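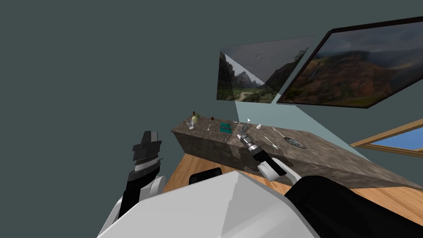 Sim policy picks up the right thing in one kitchen and falls apart in the next – what did the paper change?

Posted by Vija Laur, 3 Nov 2023

Hi all, long-time reader, first time asking. I'm in my second year and my advisor has me reproducing the clutter result from the Lullmont paper. For anyone who hasn't read it, the claim is that if you train a two-arm policy in simulated kitchens and shuffle the wall color, the wall art and the small stuff on the counter between episodes, the policy keeps grasping the item it was asked for even when the counter is full of things it doesn't need.

I have their scenes running in Corrigan (our lab's simulator, a fork of an older one, so please don't tell me to upgrade, I can't). I generated 1,080 episodes with a scripted controller and trained on all of them. On counters that look like my training set it's great. The right arm goes over the stone top, closes on the target and holds it. Then I swap in a new texture set and it reaches for a fork when I asked for a spoon, or it hovers over the box and does nothing until the episode times out.

Things I've tried so far: more training steps, a smaller learning rate, cropping the camera view tighter. The tighter crop made it worse, which surprised me. I also noticed that the left arm barely does anything in my episodes. It just hangs out beside the counter with the gripper open to the air while the right one works. I don't know if that matters or if I'm grasping at straws (sorry).

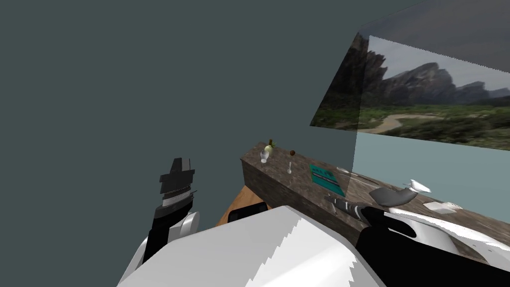 The paper says they randomize "backgrounds and distractors" and gives the whole thing one paragraph. No code for that part. My version picks a wall color and a picture per episode and leaves the objects where the kitchen file puts them. Is that what they did? Has anyone gotten close to their numbers? I'm about 13 points under on the new kitchens and I have a group meeting coming up where I'd love to have something better than a shrug.

Yevhen Bondarchuk

I went through this in June, so I feel your pain! Your last paragraph has the answer in it, I think. If the objects stay where the kitchen file puts them, the policy can learn "go to this spot on the counter" and never look at what's there. Your training score will look lovely. Then you move to a new kitchen and the spot has a fork in it.

What I did was sample the object positions along the full length of the counter, with a minimum gap so nothing spawns inside anything else, and then pick the target AFTER the layout is set. That order is important. When I picked the target first, my placement code kept giving it the nicest open patch (it got placed first, so of course it did) and the policy learned to go for whatever had the most room around it. Took me 2 weeks to find that one, and I only found it because I sat there watching failures one after another with a notebook.

Also keep the long skinny things together sometimes. Forks, spoons, knives. If they're always far apart, you never test whether the policy can tell them apart, and from a steep camera a fork handle and a spoon handle are the same few gray pixels. I'd make sure a good chunk of your layouts have two utensils side by side.
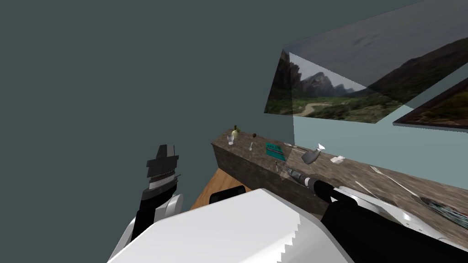
Left gripper idle, right gripper on the tool, utensils further along the counter.

On the left arm: check whether your action loss covers both arms equally. Mine did, and half the loss was being spent on an arm that sat still, so the total looked tiny and I stopped training way too early. Log the two arms separately and you'll see it right away. I wouldn't mask the left arm out completely, though. I tried, and it drifted into the counter at test time.

With all of that I ended up 3 points under the paper, which I'm calling a reproduction. I never matched it exactly. I wrote to Saoirse Noonan, who maintains the Plarudow scene pack, and she told me the stock kitchen files were never meant to be used with fixed layouts, so maybe that's something for the docs.

Darragh Ní Chonaill

try more seeds. one seed tells you nothing. also what gpu

Deirdre Mac an tSaoi

Agree with Yevhen on placement, with one thing to add about the crop. A tight crop takes away most of the counter edge and the wall, and in my runs the policy was using the counter edge to judge how far to reach. I think that's why yours got worse. I'd go back to the wide view and randomize the camera tilt a little instead – a few degrees is plenty.

I'd also be careful with "new kitchens" as one number. Split it into new textures with old layouts, and old textures with new layouts. When I did that on the Lutov tasks, textures hardly hurt at all and nearly the whole drop was layout. If yours splits the same way, you can leave the wall colors alone and put your time into the object sampler. And it makes a nice table for a group meeting.

Vija Laur

Thank you both, this is so helpful! I ran the split over lunch on the checkpoint I already had and yes, it's nearly all layout. Rewriting the sampler now. Darragh, it was three seeds, I should have said so.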